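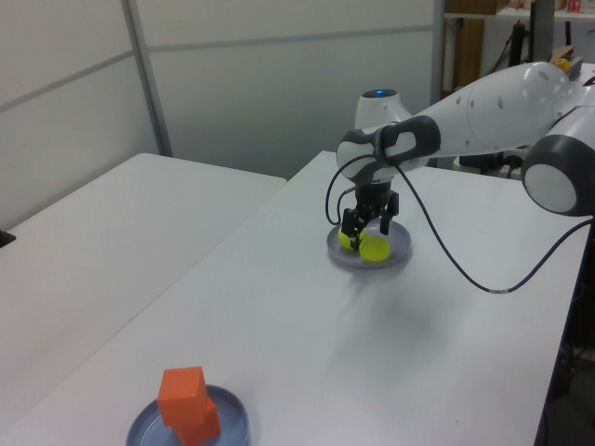

总第270期 访厂记

本站使用Cookie改善浏览体验。继续阅读即表示同意。 [接受] [设置]

最后更新:2026年6月22日

去Zavurmont之前,我把Fevholm寄来的小册子翻了两遍。册子印得很厚,铜版纸,中间夹一张折页,折页上写着新款夹爪Aster"适应任意物体"。我在装配车间待过些年头,见到"任意"两个字就想找笔画圈。那次我画了,还在旁边写了个"鸡蛋?",后来到现场真的问了,对方说鸡蛋在计划里。

开放日从上午开始。厂房在镇子北面,下了公交还要沿一段没有人行道的路走过去,门口发胸牌,胸牌的绳子太短,挂着像条领带。同批进去的大多是做集成的,也有几个学校的人。大家先被领进一间会议室,听了将近一小时的公司历史,讲到创始人第一台样机时,后排已经有人在回邮件。投影里有一页写着疲劳测试做了1,803次循环,我举手问这是测到失效为止,还是测到那天下班为止。讲解的人笑了笑,翻到下一页。会后我又问了一遍,得到的答复是"目前阶段的数据"。对一个要装到产线上的部件来说,这个数小得有点让人不安。我们从前的气动夹爪,一个班就能跑过去。

真正值得看的在后面的试验间。带队的是Ritu Nishad,应用工程师,说话快,不太背稿子,我对她的印象比对会议室里那几位好得多。她负责把几种夹爪装到同一型号的手臂上轮流比,白色桌面,浅口盘子,盘里放两个亮黄色的球,旁边另一个盘子里叠着两块橙色的泡棉方块。手臂是白色的,关节处有深灰色的环,末端挂黑色的平行夹爪,两根手指朝下。我原以为会看到点奇形怪状的东西,结果主角还是两根手指。

球这个题目选得很聪明,也可以说很狡猾。两个球挨在一起放,手指要从中间插进去一根,插偏了就会把另一个顶走。盘沿又是翘起来的,从侧面靠近会碰到。一个外行看了会觉得简单,做过的人知道里面有几处麻烦。可换个角度想,球是对称的,从哪个方向夹都一样,姿态估计的难处就给绕过去了。我问Ritu为什么不放一把六角扳手,她说放过,视频没有剪进宣传片。我喜欢这个回答。

方块那一头也差不多。泡棉软,夹歪一点它自己会变形,把误差吃掉。上面那块摆得斜,和下面那块没有对齐,我觉得这样反而好,比码得方方正正的演示有诚意。只是软东西容不容易掉是一回事,会不会被夹坏是另一回事,后者当天没有人提。我伸手想捏一下,被工作人员拦住,说桌上的东西摆放位置有记录。

比较的办法是这样的:每种夹爪做200次抓取,同样的盘子,同样的球,位置每次由人手重新放。对照组是一款他们自己的老夹爪,还有一款买来的,牌子用胶布贴住了。Aster的成绩最好,这一点我没有什么好怀疑的,表格就挂在墙上。我怀疑的是放球的那只手。三种夹爪分三天测,每天由不同的人放球,放法没有写进规程。有的人会不自觉地把球放在盘子正中间,有的人习惯往边上丢。我问能不能用一张随机生成的位置表,Vilém Baláž说下一轮会用。他管的是控制器那一摊,话少,讲到这里把笔记本打开记了一行。我看见他记的是"位置表",后面跟了个问号。

再说控制器。他们现在有两套,一套是老的,一套叫Skála,据说路径规划快很多。当天演示从老的切到新的,花的时间够我去走廊里接一杯咖啡回来。切换以后手臂动得确实顺,到盘子上方减速那一段几乎听不见声音。但有一件事让我挺在意:夹爪的力反馈在两套控制器里滤波设置不一样,Vilém自己承认的。也就是说,如果Aster的数据是在Skála上测的,老夹爪的数据是在老控制器上测的,墙上那张表就等于同时换了两样东西。我追问,他说"大部分"是同一套。大部分是多少,他答应回去查了发邮件给我。写到此处邮件还没有来。

线缆是我每次参观都要看的地方,职业病。那条手臂的腕部左侧甩出来一圈细黑线,弯下去到夹爪附近,另一条从腕部往右边垂着过桌面,弧度很大。试验间里这样走线没有问题,改起来方便。放到产线上,这两处都要出事,腕关节多转几圈就会缠,垂着的那条早晚挂到料盘上。Ritu说量产版的线从手臂内部走。我问量产版在哪里,她说十月。我又问是今年十月吗,她停顿了一下,说是。

手腕上方有个白色的小圆顶,顶上亮着蓝灯。旁边一位做食品包装的同行问蓝色代表什么,得到的回答是状态正常。他再问不正常是什么颜色,两位工作人员给了两个不同的答案,然后互相看了一眼。我不想拿这种事做文章,谁家的指示灯颜色都改过三四版。可要是夜班工人遇到停机,第一眼看的就是灯。

中午在食堂吃的,酸菜炖肉配面包团子,分量很实在。我和那位做食品包装的坐在一起,他的工厂每班要处理约300箱,品种换得勤,他来就是想找一款换产不用换手指的夹爪。他上午看完挺动心,下午看完没那么动心了。我问他哪里变了,他说上午看的是剪好的视频,下午看的是真机。真机也没有多差,他说,就是真机会停下来等人。

下午自由参观,可以指定动作让他们试。我要求把两个球之间的距离缩到零,也就是紧贴盘沿放,一个靠外一个靠里,先抓靠外的。Ritu答应得很爽快。头一次手指碰到盘沿,手臂自己停住,她说安全阈值设得低。把阈值调高再来,抓起来了,可盘子也被带着挪了一点。第三次换了个接近角度,干净利落,在场有人鼓掌。我没鼓。三次里成了一次半,前面还改过参数,拿去给采购部门看,他们会问我这一次半怎么写进报告。

我还提过相机的事。识别球的位置靠的是视觉,亮黄色放在灰蓝色的盘子里,分割起来没什么难度。我问试没试过白球,放在白桌面上。Vilém说试过,成绩"可以接受"。再问透明的,比如塑料杯盖,他摇头。至少他摇头了。会议室里那份折页上,透明件是打了勾的。我把折页拿出来给他看,他看了好一会儿,说要去问市场部。

也得说几句好话,不然回去的路上良心过不去。夹爪本体做得扎实,黑色的圆柱形机身没有多余的凸起。Ritu当着我们拆下手指又装上去,用的是一把普通的内六角,前后没用多少工夫。同类产品里有几家非要用专用工具,丢了就得等邮寄,这一点Fevholm想得周到。试验间的人愿意当场让我瞎改题目,失败了也没有把观众往外请,我参观过的厂商里有一半做不到。另外,老夹爪的数据他们也挂出来了,很难看,照样挂着。

价格问了,没有给。说要看配置、看数量、看售后等级。我报了一个很小的数量,销售的笑容短了一截,给了我名片和一支笔。

要是有读者也打算去看,我建议自己带零件。带你们车间里最讨厌的那几个,带油的、带毛刺的、形状不对称的,装在口袋里,到了试验间再拿出来。提前寄过去就没意思了,人家有一周时间调参数。再有就是问清楚表格里每一行用的是哪套控制器、谁摆的料、中间有没有改过阈值。问的时候找穿工装的,别找穿西装的。

我个人的打算是先不买。等Vilém那封邮件,等位置表那一轮的结果,等十月看看线是不是真的走到里面去了。车间那边催得紧,他们看了我带回去的小册子,已经开始讨论放在哪个工位。我把小册子收回来了,锁在抽屉里,和去年另外两家的放在一起。

相关文章
· 平行夹爪的手指该多长:几次返工的记录
· 换控制器之前先问的问题
· 腕部走线:外挂与内走的取舍
· 读者来信:展会上的循环次数怎么看
· 上一期访厂记:一家做真空吸盘的小厂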